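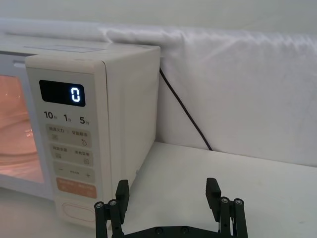
Pultwood Soup Mug, four months in

I bought the Pultwood mug for $43, a lot to pay for a bowl with a handle. It holds 500 ml, enough for leftover chili and a few crackers if you stir like a surgeon. The vented lid keeps splatter down, and the handle stays cool for nearly 6 minutes on medium power.

Complaints: the lid's rubber ring holds on to the smell of curry, and the base is too wide for my dishwasher rack. My old Virk cost a third as much and leaked on two buses.

The maker's page has 1,051 reviews, most of them about the color. I got the gray. It's gray. Four stars.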